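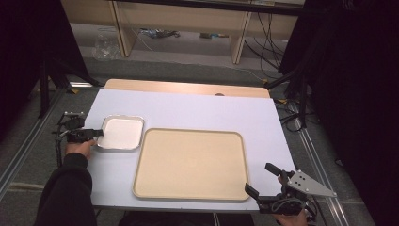

Reader from Wallico wrote in before the meeting, wants to know why the footbridge at Caruso is still shut when the July notice said it would be open by fall. Read out in full, answer under item 2.

Derkosdale Trails Association
Minutes, 2022-11-12
Held upstairs at the library. Started late, door code had changed.

1. Last minutes
Passed. One fix: the kiosk is at the north lot, not the south.

2. Caruso footbridge
Still closed. Two stringers soft at the east end, county engineer wants both replaced before any foot traffic. Quote from Flutesow came in at $1,558 for lumber and hardware, delivery not included. Second quote $1,477 with delivery but a longer wait. Long talk on this. Voted to take the second quote, one against (feels we'll lose the dry weather). Secretary to write back to Wallico and put a new sign at both ends, old one has the wrong detour on it.

3. Money
Balance after the fall mailing is fine for the bridge but not for the bridge and the gravel. Gravel waits till spring. Grant form for $2,000 goes in this month, needs two signatures and a map. Map we have is out of date, doesnt show the Wallico spur. Someone to redraw.

4. Trail markers
Blue blazes past the quarry are faded to nothing. Hikers keep ending up in the hayfield, owner has been nice about it so far. Repaint before snow if we get a mild weekend, otherwise plastic tags for the winter. Question whether tags are allowed on the Derkosdale town stretch. Will ask.

5. Newsletter
150 copies printed last time, box of leftovers in the closet. Suggestion to go email only. Not popular. Keep paper, print fewer, stop mailing to addresses that bounce back. Deadline for the winter issue moved up a week. Need a short peice on ice cleats.

6. Dogs
Again. Leash rule stands on the lower loop. Off leash on the upper loop OK outside of lambing. Sign wording left over to next time, no agreement on "please."

7. Other
Key to the tool shed missing, check your coat pockets. Chainsaw is back from the shop, bar replaced, chain is not. Loppers need oil.
Parking at the Caruso end: plow won't do it this year unless we move the boulders. Two people will go look.

Next meeting same room, bring the new door code.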